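边桌收纳上手指南(第二节:清空桌面和桌下)

上一节把Brornar小边桌装好了,这一节讲怎么收拾它。我自己家这张白色方桌,桌面一只纸箱,桌下再塞一堆,玩具滚到大理石地砖上,基本是常态哈哈。 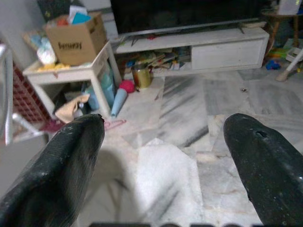 开始前先腾出17分钟,手边备一块干毛巾、一个空袋子。我一般晚饭后弄,孩子在洗澡,没人跟我抢东西。

1. 先捡地上的。球、锥形小玩具、扁扁的小零碎,统统先放进空袋子,这会儿别急着分类,一分类就坐地上玩起来了(说的就是我)。

2. 纸箱整个搬下来,放到地上再翻。箱口冒尖的话,先把最上面几样拿掉再搬。

注意:别拎着纸箱的折盖提,我撕坏过两只,东西撒一地。

3. 塑料袋逐个打开看。空的叠好留着,有东西的倒出来,跟纸箱里的归到一起。

4. 桌下从外往里掏。靠桌腿立着的瓶子最容易碰倒,先拿走,拧紧盖子再放一边。布类的东西抖一抖,往往能抖出一只袜子!

小心:瓶里要是清洁剂,请放到孩子够不着的柜子里,别再放回桌下。

5. 擦桌面,再擦四条桌腿,最后顺手把地砖上的碎屑扫掉。桌面用拧干的布就行,我试过Duda的去污膏,擦完有点发雾,后来就不用了。

6. 往回放。桌下我用的是Gastonitz矮筐,高11厘米,刚好推得进去;玩具一筐,布一筐。桌面只留当天要用的。

提示:纸箱如果三天没动过,里面的东西多半可以直接入柜,箱子压平。

做完以后晃一下桌子,要是有点歪,回到第一节第4步,把桌腿螺丝再紧半圈。

相关内容
Brornar边桌安装(第一节)
矮筐尺寸怎么量
Kolteck挂钩承重说明
玩具分类:从一只袋子开始
大理石地砖日常清洁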